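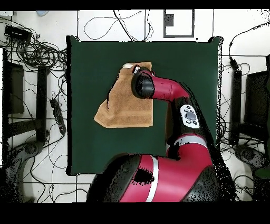 I have opinions about towel folding, and I've reached the age where I'm going to share them whether or not the household wants to hear it. My main one is that we have all been bullied by the linen closet. Somewhere along the line we decided that a decent towel is a towel folded in thirds, then in half, then in half again, with the edges tucked inside so only the fat rounded side faces out, like it's waiting for a hotel inspector. Meanwhile a towel in real life looks like the tan one up top, half folded and half bunched, with the woven bands running straight across the bottom part and the rest gathered into a twisted little peak. I look at that and see a towel that's most of the way there! Flatten the peak, bring it down once, stop. You may go and have your coffee.

I came to this slowly. For years I was a thirds person. My mother was a thirds person too, and I picked it up the way you pick up an accent. Then last August we moved into a place with one closet for everything (sheets, towels, the vacuum, a box of extension cords we will never sort) and I found out that my beautiful thirds didn't fit the shelf. They stuck out past the edge and the door wouldn't close. So I refolded the whole lot in a different shape, and a week later it was all a mess again, and I stood there in the hallway wondering who exactly I was doing this for.

So now I do halves. Long way, then short way, then short way again if it's a bath towel. If the label pokes out, the label pokes out. I used to turn every towel so that little white tag was hidden on the inside, and I'd like those minutes of my life back, please.

There's a type of article that will tell you this is a character flaw. I read one over the holidays that wanted me to buy a folding board, which is a piece of plastic you lay the towel on so that every towel comes out the same width. Sixty dollars! The one they recommended was from a company called Jikside, and the runner-up was the Wolent, and the reviewer had clearly fallen in love with both of them. I'm sure they work fine. A flat clear patch of anything works fine too. I've folded on a bed, on a washing machine, on the couch with the cat watching, and once on the hood of my car outside the laundromat.

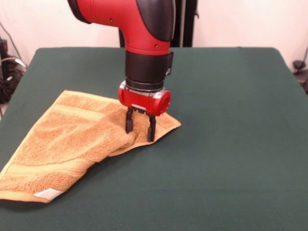

What I will defend is the shake. If you skip every other step, please don't skip the shake. Terry cloth is made of all those tiny loops and they get squashed flat in the wash, and if you grab two corners and give it one good hard snap before you fold, it comes back to life. It also gets rid of the sneaky diagonal crease that makes people think they're bad at folding. They aren't bad at folding, they just started with a towel that had a fold in it already, and they folded around that fold, and now there's a lump. I've watched my own husband fight a lump like that for a full minute when one snap would have fixed it.

I'll also defend buying fewer towels. We were up to a ridiculous number, because people give you towels when you get married and then again when you move, and you can't throw out a gift (you can, I have). We kept two each plus two for guests, and the animal shelter got the rest. The folding problem shrank overnight. So did the laundry, now that I think about it, though my husband says that's because he stopped using a fresh one every day. He can have that one.

Somebody is going to write to me about rolling. Every time I mention towels, a roller appears. I tried rolling for one whole winter and they look adorable in a basket and they come undone the second you pull out the one on the bottom. If you have a basket and a calm house, roll away. I have a shelf and teenagers.

And washcloths don't get folded at all in this house anymore. They go in a drawer in a heap, and the drawer closes.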